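Part-Time Laundry and Linen Room Attendant
Akpan Guest House, Mornley 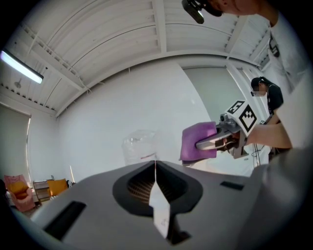

Folded cloth in a bright white room.

Akpan Guest House is hiring a part-time attendant for its laundry and linen room. The position is open now and we would like the new person to start in March. Applications are accepted until the position is filled, and we read them in the order they arrive.

About the house

Akpan is a guest house and small conference property on the north side of Mornley, a short walk from the Gunura bus stop. Guests are mostly people in town for work during the week and families on the weekend. There is a dining room that serves breakfast every day and dinner on request, and two meeting rooms that are rented out by the half day. All of the bed linen, towels, table linen and kitchen cloths are washed and folded on site. We stopped sending laundry out a few years ago and do not plan to go back.

The laundry team has five people, including the supervisor, Deolinda Sampaio. This opening replaces a team member who is moving to the front desk.

The job

You will work in the laundry with one or two other people on most shifts. The main duties are:

Sorting incoming linen by type and color, and pulling out anything stained or torn
Loading and unloading the washers and dryers
Folding sheets, towels, napkins and cleaning cloths to the house sizes
Pressing tablecloths and napkins for the dining room
Stocking the linen closets on each floor before 3 p.m.
Writing up damaged pieces in the linen book
Wiping down machines and clearing lint traps at the end of the shift
Small mending jobs such as hems and loose buttons, if you can sew (we do not require it)

Cleaning cloths are sorted by color and the colors are not mixed. Bathroom cloths never go in with dining room cloths, even in a small load. New staff get a chart of this on the first day and it is also posted by the sorting table.

When the house is full, everyone on the laundry team may be asked to help the room attendants strip beds. This happens most often in summer and during the Gevudbridge trade week, when both meeting rooms are booked and the dining room runs late.

Hours and pay

The position is 24 hours a week, normally three shifts of eight hours with a paid meal break. Shifts start at 7 a.m. or 10 a.m. You will work every Friday, which is our heaviest day, and the other two days rotate. Schedules are posted two weeks ahead. Swapping shifts with a coworker is fine if the supervisor has it in writing the day before.

Pay is $1,980 a month before taxes, paid in two parts. After the first 90 days you are also eligible for 12 paid days off per year. Staff eat breakfast or lunch free on the days they work. Work shirts and an apron are provided. You supply your own shoes, which must be closed and have a non-slip sole.

There is free staff parking behind the building. For people who take the bus, we pay back the cost of a monthly pass when you bring in the receipt.

What we are looking for

You should be able to stand for most of a shift, lift a full bag of wet towels with help and push a loaded cart. The laundry gets warm in the afternoon even with the fans on, so please think about that before applying. You need to read labels and short written notes in English. Our team also speaks Portuguese, Tagalog and Cantonese, and supervisors will go over instructions in those languages when it helps.

Laundry or hotel experience is useful but not required. We train new people for two weeks on regular pay. Training covers the machines, safe handling of detergents and bleach, the fold sizes and the closet layout. Wing-yan Su runs the training and you will be on the same shifts as her for that period.

You must be 18 or older and allowed to work in the United States. We check two references before making an offer. They can be from former employers, teachers or anyone you have worked for, paid or unpaid, but not from family members.

How to apply

Pick up a form at the front desk between 8 a.m. and 6 p.m., or write to us and we will mail one to you. A resume is welcome but the form is enough. Please list the days and times you cannot work - we would like to know this before the interview.

Mail or bring the finished form to:

Pacita Javier, Staff Office
Akpan Guest House
299 Gunura Road
Mornley

Interviews last half an hour and are held in the staff office with Pacita Javier and Deolinda Sampaio. After the interview you will be shown the laundry and the linen closets and can ask questions of the people working that day. We answer every applicant by letter or phone, including those we do not interview.

If you need an interpreter, step-free access or any other arrangement for the interview, write it on the form or tell the front desk. The laundry itself is on the ground floor and the linen closets on the upper floors are reached by the service elevator.

Other openings

We are also taking names for weekend breakfast servers and an evening dishwasher. These are separate positions with separate forms. Ask for Dexter Evangelista in the kitchen, any day after the breakfast service ends at 10:30 a.m.

People who applied for a laundry job here last year are welcome to apply again. Please fill out a new form, as the old ones are not kept.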